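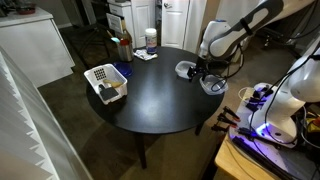

Does the Coltham method work?
Partly. The arm nested the two clear containers in 33 of 70 tries. Fine for a first result, but I wouldn't call the problem solved.

Why clear plastic?
Depth cameras do badly with it, and Gadier's earlier numbers skipped it.
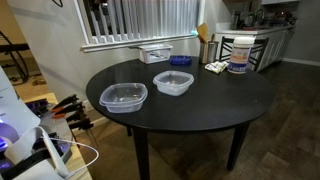 We also moved the containers between tries, by hand – Pin-yu Yu picked the spots, so they aren't truly random.

Will it work in my kitchen?
I doubt it. We tested one table. Ask Iestyn Rowlands for the failure logs before you quote us.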